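Do you need a water filter? I spent a month finding out

My kitchen is small, and everything that comes into it has to argue for its place. So when a flyer from a firm called Clestance turned up in the letterbox in April, telling me my tap water was "working against me", I stuck it on the fridge and stewed over it for a week before I rang the number.

The man on the phone was pleasant. He asked what suburb I lived in, and when I said Nusbridge he made a sort of sympathetic noise, as though I'd told him about an illness. Nusbridge water was very hard, he said. He could send someone around for a free test. I asked what the test was for and he said "total dissolved solids", and I asked what a bad number was and he said it depended on the household.
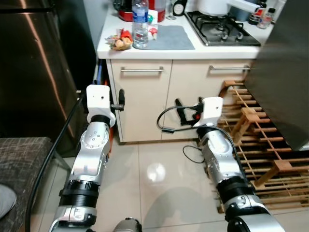

The free test is a favourite of mine because it's so hard to fail to sell something with it. A little meter goes into a glass of your water, a number comes up, and then the same meter goes into a glass of their water and a much smaller number comes up. Mine came up as 382. I was meant to gasp. What the meter picks up is mostly minerals, the same sort of stuff that's printed on the label of expensive bottled water as a selling point. It can't tell you whether there's anything nasty in there. Then came the talk about where the unit would go, which in a kitchen like mine, with cabinet doors right where you'd want to stand, means giving up a cupboard to a tank and a tangle of hoses. I asked where my saucepans would live. He suggested the hall.

The quote was $3358 installed, or less if I signed before he left. I have never understood why anybody falls for this, and I say that as someone who once bought a vacuum cleaner the same way. If the price can drop at my table at four in the afternoon, it wasn't the price.

After that I went the other way and looked at the cheap end. Nivero makes a jug, and the jug is fine. It holds water and it has a lid. The cartridges cost me $19 each and the box says to change them monthly, with a little dial on the lid to nag you. The dial is just a timer. I left the jug empty in a cupboard for a fortnight and the dial kept going, so I was apparently wearing out the filter by not using it.
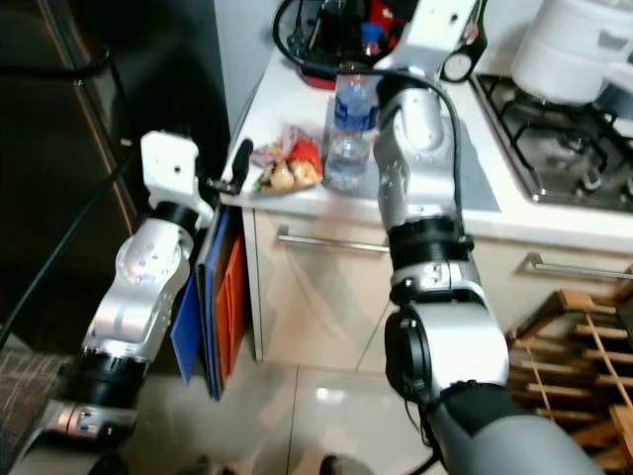 I'll be fair to the jug. The water does taste different, a bit flatter, and there's less of the swimming pool smell you get here after heavy rain. But so does water from the tap that's been sitting in the fridge overnight in an old juice bottle. I tried both on my sister without telling her which was which and she liked the juice bottle better. One sister is not a study. It's still one more than the flyer had.

There's a middle option too, an under-sink thing from Montecinos for $775, and a neighbour swears by hers. She says her kettle has stayed clean. I believe her about the kettle. I clean mine with vinegar every couple of months, and I'd have to do that for a very long time before I'd spent $775 on vinegar.

If you have old pipes, or tank water, or someone at home who's been told by a doctor to be careful, then none of this is for you, and you should get a proper lab test and pay for it yourself. The water company will also send you its own results if you ask. Mine took nine days and ran to several pages, most of them dull, which I took as a good sign.

The jug has gone to the op shop. The man from Clestance has rung twice since, and the second time the price had come down again.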